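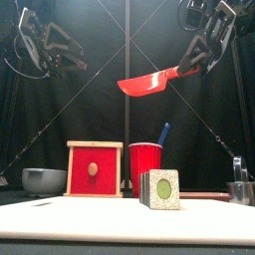
Drodholm Twin-Arm Bench Cell
Sold by Sullon Lab & Light Industrial
Item 1379
In stock: 5 cells, next batch November

Two arms, two parallel grippers, one table. Hung from overhead so the tabletop stays clear for your parts. For pick and place, handover, kitting trials, teaching labs. Household objects, toys, tools, light parts. Not for pallets, not for welding, please don't ask again.

What comes in the crate
Two arms with grippers fitted
Overhead mounting rails
White tabletop and floor frame
Controller, stop button, power lead
Black backdrop curtain
One box of spare finger pads, pale gray
Printed setup guide (also a PDF, the PDF is newer)

What does not come in the crate
Cameras. Computer. Objects. Anchors for your floor. See the budgeting notes below, this is where most orders go wrong.

Specs, short version
Payload per arm: 900 g including whatever the gripper is holding, so a full steel pot is out, an empty small one might be ok, weigh it first
Gripper opening: 84 mm
Power: standard wall outlet, own circuit preferred
Noise: quieter than a shop vac. Fine in a shared room
Rigging: tension cables and turnbuckles available as an add-on for tall frames, ask before you order and not after

Finger pads
Wear item. Budget for them. Ribbed plastic handles are easy on pads, unglazed ceramic and raw wood edges chew through them. Buy two boxes with the cell and save yourself the shipping. Pads swap with one hex key, both fingers at the same time, never just one.

Planning the room
Measure ceiling height first. Then measure it again where the lights are. Arms need clearance above the table at full retract, and the cables need slack at the back of each gripper. Loops should hang free, don't zip tie them down tight to the housing.
Leave walking room on three sides. Back side can go against a wall if the curtain has space to hang.
Doorway: crate goes through a standard double door. Single door, you will be unpacking in the hallway. Tell us and we'll split it in two crates, small fee.

Budgeting notes from Cường Mai, applications desk
Most people price the arms and stop. Then the PO is closed and theres no money for the rest of it. Put these on the same request:

Spare gripper. One. If a finger gets bent you are down till we ship.
Pads, see above.
Objects. Sounds silly, isn't. Thrift store run, bowls, cups, pens, play kitchen stuff, small boxes with a knob on the front. Get duplicates of anything plastic, you can't always match it later.
Fixed camera mounts. Bolt to the frame or to the wall, pick one and stick with it. Mixed mounts drift.
Install day. Optional if you have done one before. Not optional if you haven't, my opinion.
Service plan. Year one is covered. Year two is where people skip and then call me.

Shiny stuff: glossy plastic and stainless throw highlights under overhead lights. If you're buying cameras too, put diffuser panels in the budget. Cheap. Dark curtain helps with the background but does nothing for glare on the objects.

One cell or two?
If two groups are sharing, look at how many hours each one really needs before buying the second. Changeover on a shared cell is mostly clearing the table and reloading a program. Labs that run in shifts do fine with one. If both groups want it at 9 in the morning, get two.

Compatible add-ons
Tello wide fingers, for bowls and larger cups
Tello soft pads, pack
Skivosetti turnbuckle and cable kit
Skivosetti side post, for hanging lights or extra curtain
Replacment tabletop, white, matte

Note the Tello wide fingers are heavier, take that off your payload.

Lead time
Stock cells ship in the same week. Batch orders, we hold your spot with a PO number, no deposit for schools. Freight quoted separately, needs a loading dock or a liftgate, say which.

Returns
Unused, in crate, 30 days. Grippers that have been run are not returnable. Pads never.

Pricing
By quote. Send us ceiling height, door width, floor type, number of cells, and whether you want install. Quotes are good till the end of the quarter. If finance needs line items broken out just say so up front, we do it all the time and it saves a second round.

Request a quote
Download setup guide
Ask the applications desk
Back to bench cells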